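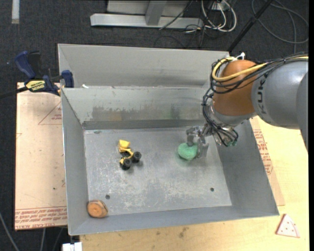

Perndale Sloped Metal Bin, Grey

Item no. 3426
Availability: in stock at Plunham, ships in 2 business days

An open-topped metal bin with sloping sides and a flat rectangular bottom. Small items slide down off the walls and end up on the floor of the bin, where you can get at them. Customers use it for toys, workshop offcuts, sponges and whatever else needs a home on the bench.

The bottom has two small round holes. The tall panel stands at the back – put that side to the wall if you are short on space.

The metal is grey and will scratch and scuff with use. Marks do not affect how it works. Wipe down with a damp cloth and dry it afterwards. Do not use steel wool.

Stands on any level table. Felt pads are sold separately in packs of 10.

Used bins are sold at a reduced price when we have them, as is, with stains and scratches. Ask for Domingo Montecinos at the Plunham counter.

Bulk orders: pallet pricing is available – contact Žofie Hrubý for a quote. Colour is grey only.

Returns accepted on unused bins with proof of purchase.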